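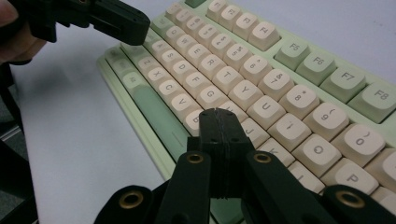 What has to be signed off before a non-fiction book goes to the printer?

Every statement of fact that could harm a living person or a trading company, every quotation, every picture permission, the notes, the index and the final page files. The list that follows was used for The Misside Ledger, our history of a property company and the politicians who took its money, and it is published with the comments left in so that other small presses can borrow it.

Pre-press inspection checklist with comments
Callemia Press, non-fiction list
Title: The Misside Ledger
Stage: final page proofs, before release of files
Checked: 30 July 2023

How to read the entries

Pass means the item was checked against the source and needs nothing more.
Fix means a change was made and the changed page was read again.
Hold means the files can't be released until the item is closed.
N/A means the item doesn't apply to this book.

All holds on this list were closed before release. The original result is shown first so the history can be followed.

Section A. Statements about people and companies

A1. Each allegation is marked in the margin of the lawyer's copy.
Result: Pass
Comment: The lawyer read the whole book and not only the marked passages. Ask for this at the start. It costs more, but a sentence that looks harmless in chapter three can become an allegation when it is read next to chapter nine.

A2. Each allegation has at least one document behind it, or two people who spoke on the record.
Result: Hold, then Fix
Comment: The passage on the Okance loan rested on one interview and a newspaper report that turned out to quote the same interview. The author found the charge registered against the land and rewrote the paragraph from that. It is shorter now and says less about motive.

A3. Opinion is worded as opinion and the facts it rests on are given nearby.
Result: Fix
Comment: "Plainly" and "of course" taken out in several places. Neither word helps if the sentence is challenged.

A4. People and companies criticised in the book were written to and given time to answer.
Result: Pass
Comment: Letters went out in April. Okance answered through its solicitors. Their reply is quoted where it deals with a particular claim, and the general denial is given in the foreword. Two councillors did not answer and the text says so.

A5. Replies are quoted fairly and in the right place.
Result: Fix
Comment: The denial about the harbour lease had been put in an endnote. Moved up into the main text, directly after the claim.

A6. Private details (home addresses, health, children) have been removed unless they matter to the account.
Result: Fix
Comment: A street name removed from chapter four. The house number had already gone at copy-edit but the street has only a handful of houses in it.

A7. People with similar names can't be confused.
Result: Pass
Comment: There is a father and son with the same first name. They are called "the elder" and "the younger" throughout, index included.

A8. Outcomes of court cases are up to date.
Result: Fix
Comment: One appeal was decided after the typescript came in. A conviction that has been overturned has to be reported as overturned wherever it comes up, and it came up twice.

Section B. Notes and sources

B1. Each note number in the text has a note, and each note has a number in the text.
Result: Fix
Comment: Two notes had swapped in chapter eleven after a late cut.

B2. Documents cited can be found again by a reader.
Result: Fix
Comment: The book draws on over 200 documents from the Mamo land registry. The registry changed its file numbers while the author was still working, and old and new numbers were mixed. New numbers are used now, with a short table of the old ones at the front of the notes.

B3. Web pages cited have been saved.
Result: Pass
Comment: Saved as files with the date of each visit. Several have since been taken down.

B4. Quotations match the source word for word.
Result: Fix
Comment: Read aloud by one person from the proof while another followed the source. Most of the slips were small, a missing "the" or a comma for a full stop. One was not — a "could" had become a "would" in the quotation from the mayor's letter.

B5. Translated quotations are marked as translated, with the translator credited.
Result: Pass
Comment: Where the author made the translation, the notes say so once at the beginning.

B6. Unnamed sources are protected in the notes as well as in the text.
Result: Hold, then Fix
Comment: A note gave the department and the year of leaving for a source who is unnamed in the chapter. With those two facts anyone in the office could work it out. The note now reads "interview with the author". Check the acknowledgements for the same fault. People like to thank those who helped them.

B7. Recordings and interview notes are stored away from the office.
Result: Pass
Comment: The author keeps the originals. We hold a sealed copy.

Section C. Dates, sums and titles

C1. The time line at the front agrees with the chapters.
Result: Fix
Comment: The time line was made from an early draft and had the sale before the planning vote. The chapter has it the other way round, and the chapter is right.

C2. Sums of money are in the currency of the day, with conversions treated the same way throughout.
Result: Pass
Comment: The author decided against giving modern values. A paragraph before the notes explains the choice.

C3. Offices and titles are those held at the time described.
Result: Fix
Comment: A man is called "minister" in a chapter set before he entered government. Changed to "then a junior adviser".

C4. Totals in tables add up.
Result: Hold, then Fix
Comment: The table of donations did not. One line had been left out when the table was reset. Add up every column again after any change of layout, even when the compositor says only the width was altered.

C5. Family tree and company chart agree with the text.
Result: Fix
Comment: An arrow in the chart ran from the subsidiary to the parent company. In a book about who owned what, a wrong arrow is a statement of fact and should be treated as one.
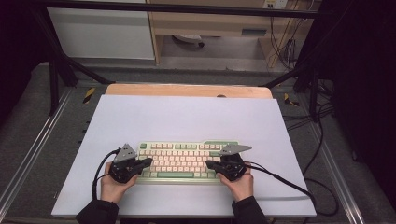 Section D. Plates and permissions

D1. Written permission is on file for each photograph, map and reproduced document.
Result: Hold, then Pass
Comment: Permission for the aerial view of the Mamo waterfront came by telephone only. Release waited until the letter arrived.

D2. Permission covers every edition we mean to sell.
Result: Fix
Comment: One agency had licensed print and left out the e-book. Extended for a further fee.

D3. Captions identify the right people, in the right order.
Result: Pass
Comment: Checked against the agency's own captions and against a second photograph of the same dinner. Agency captions are sometimes wrong.

D4. Captions don't say more than the text does.
Result: Fix
Comment: "Sealing the deal" changed to "at the opening of the hotel". The photograph shows two men shaking hands, and the book doesn't claim the deal was made that day. Captions are often written last and in a hurry, and the lawyer may not have seen them. Ours had not.

D5. The plate section is the right length and falls between the right pages.
Result: Pass
Comment: 8 pages on coated paper.

D6. Signatures, account numbers and private addresses in reproduced documents are masked.
Result: Fix
Comment: An account number could still be read in the reproduction of the transfer slip when the page was enlarged on screen. Masked in the picture file itself. A black box laid over it in the page layout can be lifted off in the e-book.

Section E. Front matter, index and jacket

E1. Chapter titles in the contents match the chapter openings.
Result: Pass
Comment: All 26 compared.

E2. Copyright page is complete.
Result: Fix
Comment: The ISBN for the e-book was missing.

E3. Index entries are neutral.
Result: Fix
Comment: "Bribery, alleged" had lost its second word in two sub-entries. The index is part of the book and can be complained about like any other page.

E4. Jacket copy has been read by the lawyer.
Result: Hold, then Fix
Comment: "The mob's favourite banker" removed from the back flap. Nothing in the book supports "favourite", and the banker was never charged. The new line says that his bank held accounts for two men who were later convicted.

E5. Praise quotes are accurate and any cuts are shown.
Result: Pass

E6. Website and catalogue text match the approved jacket copy.
Result: Fix
Comment: The old flap text was still on the catalogue page. It had also gone out to booksellers through the data feed, so a correction was sent and we checked that it had been taken up. Allow time for this.

E7. Large-print edition shares the corrected text.
Result: N/A
Comment: None planned.

Section F. Final files

F1. Fonts are embedded.
Result: Pass

F2. No editor's queries are left in the text.
Result: Fix
Comment: Search for double question marks, "TK" and square brackets. One "[check year]" was found in the acknowledgements.

F3. Comments and tracked changes are stripped from the e-book file.
Result: Pass
Comment: Opened on a second computer to make sure.

F4. The file sent is the file that was approved.
Result: Pass
Comment: File size and date compared with the approval form. The printer's copy was downloaded again after sending and opened at the first, middle and last chapters.

F5. Lawyer's copy, letters and this list are stored together.
Result: Pass
Comment: One folder, one copy off site. Keep them for as long as the book is on sale and for some years afterwards.

Notes on using the list

Give it more time than you think you need. Ours was set up with 70 days between first proofs and release, and the second half of that went mostly on sections A and D, waiting for letters.

The person who edited the book should not be the only one to fill in the list. For The Misside Ledger, sections B and C went to a freelance proofreader who had not seen the typescript, and most of the fixes in those sections are theirs.

If a page is changed after it has passed, the result for that page goes back to blank. We missed this once with the company chart, and it is why C5 had to be checked a second time.

This list isn't legal advice. Laws on defamation and privacy differ from country to country, and a book sold in several of them may need to be read for each.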